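Can a machine do the chores yet?

A chore is a small job that has to be done again and again. Putting the toothbrushes back in the holder is a chore. So is filling a shelf in a shop, or folding a towel. Most people do not enjoy chores, so people have been trying for a long time to build machines that will do them.

The short answer to the question is: some chores, in some places, with help. The long answer takes up the rest of this page.

Machines that already do chores

A washing machine is a robot of a simple sort. It fills with water, turns the drum, empties itself and stops. It does one job and it does it well. A dishwasher is the same. Neither machine can see. Neither has hands. You must put the dirty things in and take the clean things out, and that part of the chore is still yours.

A robot vacuum cleaner is a step further on. It moves by itself and has sensors, which are parts that measure what is nearby. It can tell that it has met a wall. It cannot pick up a sock, so it drives round the sock or gets stuck on it.

Picking things up is where the trouble begins.

Why picking things up is hard

Try this. Pick up a pencil, then an egg, then a towel. You used your hand in three different ways and you did not have to think about it. Your eyes found the object. Your fingers opened to the right width. Your skin told you how hard to squeeze.

A machine has to be given each of these skills. The part that holds things is called a gripper. Many grippers have only two fingers, and they open and close like a pair of tongs. The insides of the fingers often have pads on them, made of something soft or rough, so that smooth objects do not slide out.

Two fingers can hold a cup. They can hold a tube of toothpaste. They have more difficulty with a coin lying flat on a table, as there is no edge for the fingers to get under. You solve that problem with a fingernail.

There is also the matter of where things are. In a factory, each part can arrive at exactly the same spot, facing the same way. A home is different. The toothbrush holder may be on the left of the basin on one day and behind the tap on the next. A person finds it at a glance. A machine that has only learned one position will close its fingers on nothing.

How a machine learns a chore

In older robots, a person wrote down every movement as a list of instructions: move forward, go down, close fingers, go up. This works for a car factory. It does not work for a bathroom shelf, where the list would have to change every day.

The newer way is to show the machine. People do the chore themselves while holding grippers in their hands, and cameras record what happens. A computer then looks at a great many recordings and works out what they have in common. One recording is called a demonstration.

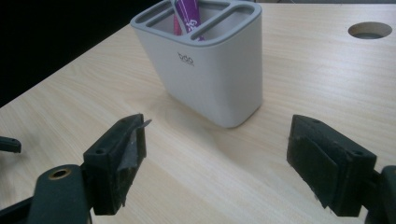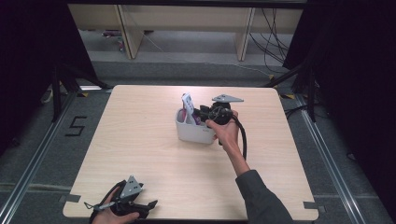

Grippers and a pale wooden table, in all three views.

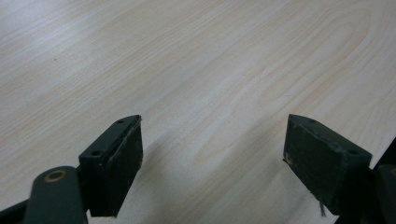 A single demonstration is not much use to a computer. Suppose a team called Skorport wants a robot to tidy a small white cup. They might collect 986 demonstrations of that one task, and in each one the cup would start in a slightly different place. A child can learn the same task by watching once or twice. Computers are much slower learners than children, but they do not get bored, and what one machine has learned can be copied to another.

A test in a shop

Contreras is a shop that sells soap, brushes and other things for the bathroom. In December it tried out a shelf-filling machine named Ilance. The machine was given a box of 80 items and one empty shelf. The shop wanted the items standing upright, with the labels facing outwards.

Ilance put 23 items on the shelf in an hour. A person who works there can do the whole box in less time than that. The machine was best with square boxes. It was worst with soft packets, which bend when they are squeezed, and 5 of those ended up on the floor.

The shop did not keep the machine. The makers took it away to work on the fingers.

What about homes?

Homes are harder than shops – there are stairs, pets, wet floors and people walking about. A machine that is strong enough to lift a full laundry basket is strong enough to hurt someone if it makes a mistake. For this reason many home robots are built to move slowly and to stop when they touch something they did not expect.

Price matters as well. A machine that can only put away toothbrushes would have to be very cheap before anyone would buy it. To be worth having, it must do many chores, and each new chore means more demonstrations.

Words to know

Gripper: the part of a robot that holds things.

Sensor: a part that measures something, such as distance, light or pressure.

Demonstration: one recording of a task being done, used for teaching a machine.

Task: one job with a start and an end, such as putting a tube into a cup.

Something to try

Put on a pair of thick gloves and use only your thumb and one finger of each hand. Try to stand a toothbrush in a cup. Then close one eye and try again. Write down which objects in the room you could pick up like this and which you could not. Leave out anything sharp, hot or made of glass.

From the Jakesano pages for young readers. Last checked August 5, 2026.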